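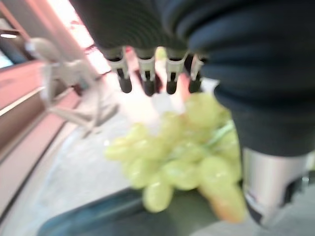 Zumley wrote in to ask why the pancake recipes list salt twice, and the reply is that two of the source cookbooks do too.

Jakmont Church Supper Recipes, November 2020

What you get: 473 recipes typed up from 13 spiral-bound cookbooks, one row per recipe. Columns are title, town, ingredients, method and servings. Some 60 are for gelatin salad. We did not go looking for them.

Known problems
Oven settings are blank in 30 rows, where the cook wrote "hot" and left it there.
"Stisex" in the town column is a typo for a place we haven't identified.
"Butter the size of an egg" has not been converted.

License: free to use. Please report spelling mistakes, except in the word "casserole," which we have given up on.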